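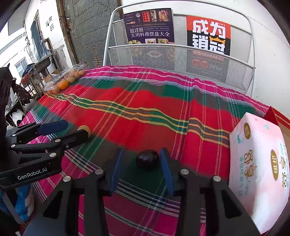
Page 40

Gulgate notebook, 17th March
Fruit on the plaid cloth

OK, so we finally got the table set up by the gray metal door, where you can look out into the alley, and I'm already happier with it than I ever was with the corner by the sink. The plaid cloth is on. I know I complained about it all last November (too loud, too many stripes, hides stains until it's too late) but I take most of that back. Red, pink and dark green all going past in wide bands, and the fruit still looks great on it. Well, some of the fruit.

The dark ones are what I want to write down before I forget. I'm going to call them plums until I've cut one open. Against the red they're very strong, and against the pink they're almost too strong, like a hole in the cloth. The little tan ones have the opposite trouble. They want something plain and dark behind them and the thin yellow stripes do them no favors at all.

Everything came from Krishnan on one bill, and the whole lot went on the scale at 2,066 grams with the bags off. I left the orange and a heap of the small yellowish-tan ones in the clear plastic container at the back of the table. I keep wanting to write apricots, but the label on the bag said only "mixed" and I've had loquats from them before that fooled me completely, so "small tan" is what they are in this notebook!

I did the sorting by eye, no calipers. Dark ones first, then small tan, then the orange by itself. It took 15 minutes, and a fair bit of that was me reading the plating book instead of working. It's the purple one, 超详解 实用料理摆盘大全, and it's propped up at the back where anybody can grab it. Please put it back there when you're done. The 成为销冠 book next to it has nothing to do with fruit but it keeps the other one company, so leave it.

Cloth notes, second look

I spent longer on where to put a plum than I'd like to admit. On the green band it settles down a lot. The skin goes more purple, there's a small shine on top, and you can see the shape properly, longer than it is wide. So green wins for the dark ones. I'd still like to try them on the plain linen from Ultovetti before we pick anything for the spring table, if somebody can remember which drawer we put it in (I looked in two and gave up).

The stripes also bend where the cloth drops off the edge, down at the left. It doesn't bother me, but anyone lining up a row of fruit by the stripes should start well in from there or the row comes out crooked. Ask me how I know.

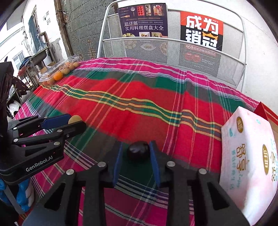

Still to do

Cut one dark fruit and one small tan fruit and write down what they are. Pit or seeds, color of the flesh, taste if you're brave.

Try the orange on the green band. I skipped it.

Wash the cloth at 40 with the Hetoreo powder, not at 60. Last time it went in at 60 the pink crept into everything else in the load, including my good apron.

Leave the white and pink pack on the right side of the table alone for now, along with the red one behind it. I like having something pale at that end and it helps me judge the darks.

Weigh the lot again before anybody eats any. I mean it, I want a second number from the same scale. After that the small tan ones are fair game, and I've got my eye on the orange.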